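Lero 214 Table Top Protector

Product code: LER-214
Maker: Serketti
Range: Calatberg

The Lero 214 is a cut-to-size underlay for dining and side tables. It sits between the table top and the cloth and limits damage from heat, knocks and small spills. The upper face is a wipeable coating. The lower face is brushed cotton and should always be placed against the table.
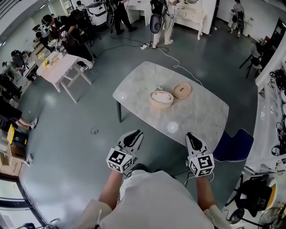
Standard width is 152 cm. Length is sold by the metre, and orders are cut in one piece. Thickness is 2 mm before first use and will settle slightly under heavy dishes. Joins are not recommended, as the edges show through thin cloths.

Heat rating: up to 100 °C for short contact. Pans straight from the oven need a separate trivet.

Fitting

Unroll the underlay and leave it flat overnight at room temperature. Trim with sharp scissors from the cotton side. For round tables, mark the curve with chalk and cut slightly outside the line. A drop of some 2 cm over the edge stops the cloth from slipping. 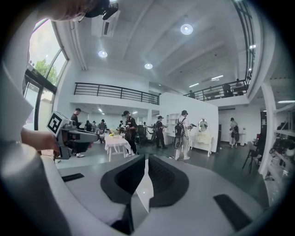
Care

Wipe with a damp cloth and mild soap. Do not bleach, iron or tumble dry. Store rolled with the coated face outwards; folding leaves permanent creases.

Colours: white, ecru. Ecru is out of stock until December.

Related items: Gautier elasticated cover (round), Gautier clip set, Calatberg felt pads.

Cut lengths cannot be returned unless faulty.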